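Bendberg Hall
Quarterly Premises Safety Checklist: Ground Floor and Kitchen
Quarter ending November
Inspected by: Pui-shan Tu
Received by: Þórarinn Hafþórsson, Premises Manager

Answers are Yes, No or Not applicable. A comment is required wherever the answer is No. Items carried over from the last quarter are marked C.

Section 1. Escape routes

1.1 Main entrance doors open fully and without a key from the inside. Yes
1.2 Corridor to the east door clear along its whole length. No
Comment: Eleven stacking chairs and a folded display board stood against the left wall outside the Tivitby Room. They were moved to the store during the inspection. Hirers are reminded under condition 9 of the letting agreement that the corridor may not be used for storage, including overnight.
1.3 Clear width of corridor at narrowest point at least 90 cm. Yes, once the chairs had been moved
1.4 East door push bar operates at first press. C. Yes
Comment: Bar replaced by Hinds in September. The lower bolt is stiff and should be looked at when the contractor next attends.
1.5 Exit signs lit. Yes

Section 2. Fire equipment

2.1 Extinguishers in place and seals unbroken. Yes
2.2 Service labels in date. No
Comment: The label on the carbon dioxide extinguisher beside the electrical cupboard cannot be read. The service record shows that the unit was included in the last visit. A fresh label has been requested.
2.3 Fire blanket in kitchen accessible. Yes
2.4 Weekly alarm test recorded in the log book. No
Comment: Two weeks are missing from the log. The test is to be carried out each Wednesday before 10 am by whoever opens the building, and the entry signed at the time. Entries must not be filled in afterwards from memory.

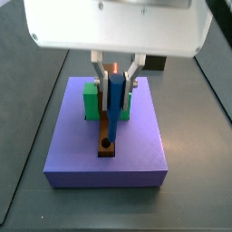
2.5 Call points unobstructed. Yes
Comment: The call point by the cloakroom has lost its hinged cover. It remains in working order.

Section 3. Electrical

3.1 Portable appliances carry a current test label. No
Comment: The upright fan heater in the office has no label and has been withdrawn from use. It should be tested or disposed of. Private heaters are not permitted in any room.
3.2 Extension leads not linked together. Yes
3.3 Emergency lighting battery test completed. C. No
Comment: Outstanding for a second quarter. Waston has been asked for a date. If none is received within 14 days the work is to be offered elsewhere.

Section 4. Kitchen and toilets

4.1 Hot water at wash basins within the set range. Yes
4.2 Scald warning notice displayed above the urn. No
Comment: Notice present but behind the tea towels. Rehang on the other side.
4.3 Floor sound and free from trip hazards. No
Comment: The vinyl has lifted at the threshold between the kitchen and the hall. Temporary tape applied. A permanent repair is required before the next large letting.
4.4 First aid box complete. No
Comment: Short of eyewash and medium dressings. Reordered.
4.5 Emergency cord in accessible toilet reaches the floor. Yes
Comment: The cord had been tied up and was released. It is to be left hanging at full length.

Section 5. Occupancy

5.1 Maximum numbers displayed at the entrance to each room. Yes
Comment: Main hall 200, Tivitby Room 75. The notice for the main hall has faded and should be reprinted in larger type.

Next inspection to include the loft hatch and the outside steps, neither of which was accessible on this occasion.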